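Plonum Publishes Its Bench Rules for Two-Armed Robots, Version 3

SOLTAU, 7 September 2024. Plonum today released the third version of its good-practice rules for tabletop robot work, a document that has shrunk from 100 pages to 32 and, by the account of those who had to read the first one, improved with every page removed.

The rules cover benches where two arms share a work surface and handle small household goods. They were drafted with Astar and Ikonen over the summer, and the last disagreement, concerning the word "tidy," was settled in August by deleting it.

Version 3 asks operators to write down the starting layout before each run, to agree which arm has right of way over the middle of the table, and to keep hands off the surface while either arm has power. It also asks that a failed pick be logged as a failed pick. Earlier drafts allowed "partial success," a category that had grown suspiciously popular.

Measuring scoops on the bench, from three viewpoints: 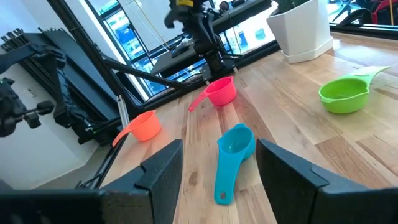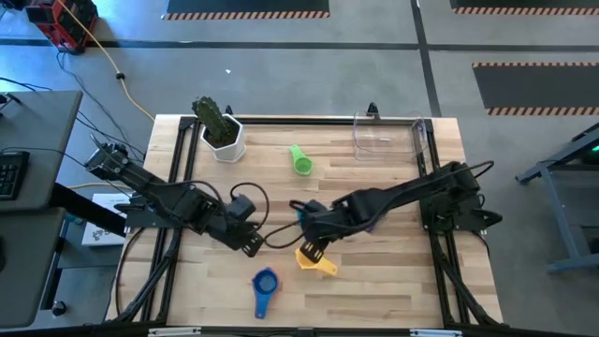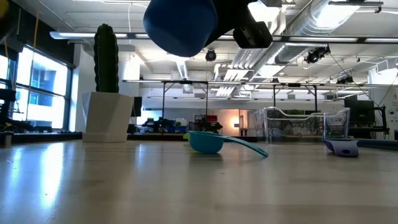
Ikonen, which will apply the rules at its own benches first, called the right-of-way section "the only part our people had already been arguing about," and added that it would have liked a stricter limit on changing the layout between runs. That request has been noted for version 4.

The rules are voluntary and free to copy. Plonum will take written comments through its Soltau office and promises to read the short ones first.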